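Budgeting for a small sidewalk delivery robot on block-paved streets – what am I leaving out?

Posted by Trilok Bajpai in Equipment and Purchasing

I handle purchasing for Cirnstead, a housing development with one parcel room and no through traffic. We want one ground robot to move parcels from the room to the front doors. The approved budget is $3000 for the first year, on top of a chassis we already have on loan from Dronby until January. If we keep the chassis, the buyout is $1267.

My draft has the buyout, a spare battery, a charger, and a second set of wheels. The remainder is unassigned. The unit is low to the ground with small hard wheels. The streets are part asphalt and part block paving, with raised curbs along the walkways. Two views from the robot's height on the street it would use most:

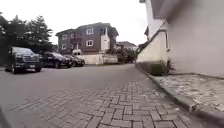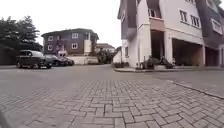 My questions are as follows. Do I need a curb-climbing chassis, or can I plan around the curbs? Is a lidar unit worth the money at this scale? What should I hold back for repairs?

Thiện Diệp
Accepted reply

Do not buy a curb climber yet. Walk the route with a tape measure and write down the height of every curb and the location of every ramp or driveway cut. If each door has one way up that your current chassis can manage, the climber is money spent on a longer list of parts that fail. If only a few doors do not, price portable ramps for those doors first.

The paving matters more than the curbs for your running costs. Hard wheels on jointed block produce constant vibration. In my experience connectors and camera mounts go before the motors do. I would change the draft as follows:

Chassis buyout: $1267, as quoted.
Soft tires in place of the second set of hard wheels. Check that the hub fits before ordering.
Locking connectors and rubber mounts for the camera. Cheap, and best fitted before the first long run.
Spare battery: keep it.
Repairs and contingency: $1000, held back and not assigned to anything.

That leaves $733 for the tires, battery, charger, and small parts. It is tight. Get the battery price in writing, as that is the line most likely to move.

On lidar, I would wait. For one robot at walking speed with a person following it, cameras and a bumper switch are enough to learn what the route demands. Parked cars are the main item to plan for. They change position daily, and a low camera cannot see past a large one. Set a stop point before each row and have the operator clear it – that costs labor, so put the hours in the budget even if they come from existing staff.

Also ask Dronby whether the loan agreement covers damage up to the buyout date. Mine did not.

Jarkdale

Get the lidar. We skipped it and regretted it. Ours was $3122 with the mount and cable, so you would need to ask for more money, but you will end up asking anyway.

Trilok Bajpai

Thank you both. The lidar price is over the whole budget, so it goes on next year's list. I measured the curbs this afternoon. Most doors can be reached by a driveway cut. Two cannot, and I have asked for a price on ramps.

Thiện, what tire width did you use? The hub on ours is narrow and the supplier lists only two sizes.

Thiện Diệp

The wider of the two, if it clears the frame at full steering lock. Test with the battery installed – the chassis sits lower with the weight in it.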